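Getting a donation bag ready for the shelter: what I've learned

I've been sorting donations at Ridgate on Friday mornings for a fair few years now, and people are always asking me what we can use and how to pack it. (Ridgate is our local house for women and families who've had to leave home in a hurry, often with one carrier bag between them.) So these are my household tips, in no order at all!

Wash everything, even if it's been clean in a drawer. Cupboards have a smell you stop noticing when it's your own cupboard. I do a warm wash, no fabric softener, and I skip scented powder altogether as so many little ones have touchy skin.

Dry it properly before it goes in a bag. Towels are the worst for this -- they feel fine on the outside and then the hem is still damp. One damp hem and the whole sack goes musty. I give mine an extra night on the airer.

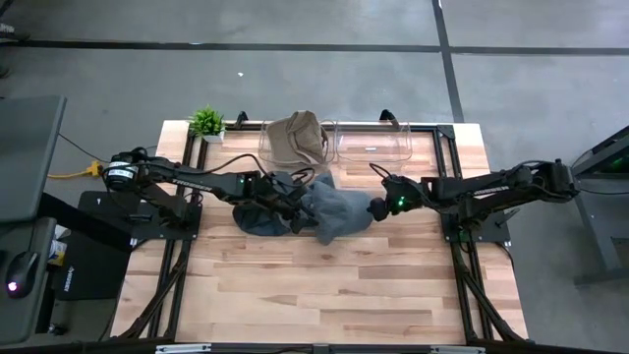
Crumpled fabric on the table, between the two arms.

Fold flat and tie bedding up in sets. A double duvet cover, a bottom sheet and two pillowcases, with a strip of old sheet knotted round the lot and the size written on a bit of masking tape. You would not believe how much of my life I've spent holding up sheets to see if they're a single or a double.

Naima El Khatib runs the linen cupboard and she taught me to put the pillowcases inside the folded duvet cover. Much tidier, and they don't wander off.

Toiletries: full size, unopened, and tape the lids down. I once had a bottle of conditioner go through 16 pairs of new socks. Stand bottles upright in a tub with a lid and put the sanitary things in a separate bag so they stay dry. Razors are fine if they're still in the packet.

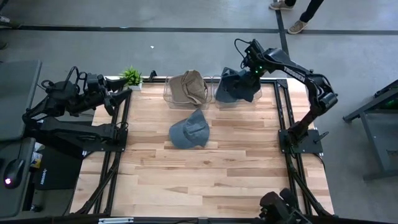 Clear plastic bin at the back, potted plant over to the left.

Kitchen bits are always wanted when a family moves on to their own flat. What I'd love is a starter box: tin opener, wooden spoon, peeler, a decent saucepan with its lid, four plates, four mugs. Wrap the plates in the tea towels and you've saved yourself the newspaper. Please check the tin opener opens a tin!

Things we can't take, sadly, are used pillows, opened make-up, and car seats if we don't know their history. Electricals need testing, so ring first.

Oh, and coats! Go through the pockets. I've found tissues, bus tickets, and one time a door key with 33 on the tag that took me a week to get back to its owner. Do the zips up too, or they catch on the knitwear.

Bags can be dropped at the side door from ten until noon, and we get very short of school jumpers in September, so if yours have outgrown theirs over the summer, pop them in.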